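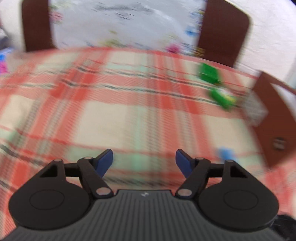 Gripper open over the plaid cloth, nothing in the fingers yet.

Workshop tips: getting usable software out of a kitchen-table gripper setup

Posted Jul 29, 2023

I get a fair few messages asking which perception package to buy for home manipulation work. My usual answer is to spend nothing until you have done the dull jobs below. The sales pages say the software copes with clutter, patterned cloth and shaky hands. Mine copes on a good day.

Check for blur before you blame the model
Look at your recordings at full size, one still at a time. If the stripes on the cloth have turned into streaks, your pose tracking is guessing. I throw out any run where more than 36 stills in a row are smeared, and I don't let the Torkus clean-up filter talk me out of it. It sharpens edges very nicely. Whether they are the right edges is another matter.

Slow down at the start
Most of my bad runs go wrong in the swing over to the table. Hold still, count to three, then move. Dull advice, and it did more for me than the last two updates of Hallix.

A plaid tablecloth is a fair test
Checks give the tracker plenty of corners to hold on to, and they also repeat, so it can slip by one whole square and report itself perfectly happy. Compare the logged path with a tape measure along the table edge. If you are out by the width of a band, you know what happened. Plain cloths have the opposite trouble. I keep the plaid, since that's what people have on their tables.

Don't trust a confidence score
Batista gave me 88 for a green thing on the cloth that it had labelled as a sponge. It was not a sponge. Put your own labels on a small set by hand and keep them somewhere the training script can't reach.

Open and shut the fingers before every run
Do it twice, fully. Then look at the log and see that the width goes from one end to the other. If the open reading has drifted since last time, redo the zero. Planning software will happily work out a lovely approach for a gap that isn't there.

Leave the chairs in
Tidy rooms make tidy demos. A planner that has only met a bare table will treat a chair back with a cloth over it as a wall, or as nothing at all, and I've had both from the same version. Move the chairs a bit between runs.

Settings that made no difference to me
Raising the point limit to 2048. Turning on "smart smoothing". The Drundau add-on for grasp planning, which I tried in February and took off again the same week. It may suit somebody with a faster computer. My gripes went to the support address and I got a link to the manual.

Settings that did
Shorter exposure, with a second lamp to make up the light. Locked white balance. Saving the raw files as well as the squashed ones, though do keep an eye on the disk: mine was over 80 per cent full by the time I looked.

Back up before updating
Copy the whole settings folder, with the version number in its name. Every one of these packages has moved a setting on me at least once, and the release notes didn't mention it.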